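Kallico app: account safety check, 2021-06-29
Checked by Aitana Figueroa

Block list: OK. I blocked my test account and its replies vanished right away, even in group threads (finally!).

Report button: OK, mostly. It's three taps deep on my phone and I'd love it to be two.

Muted words: needs work. The list holds 511 entries and then just stops saving, no warning at all. I lost a good chunk of mine in April the same way, so I've written to support again.

Direct messages from strangers: OK. Set to off, stayed off after the update.

Connected apps: fail. Moya was still listed even though I removed it weeks ago, and Stikex could still read my contacts. I took both off and I'll look again next time.

Photo posts: OK. Location was stripped from my test upload, and the alt text box takes 900 characters, plenty for me.

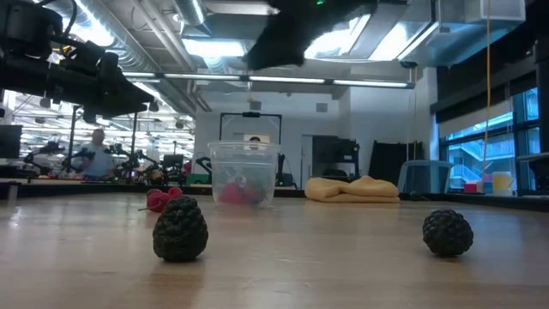 Two dark pinecone shapes and a small red toy on a wooden tabletop.

Login alerts: not checked yet, I still need a second phone.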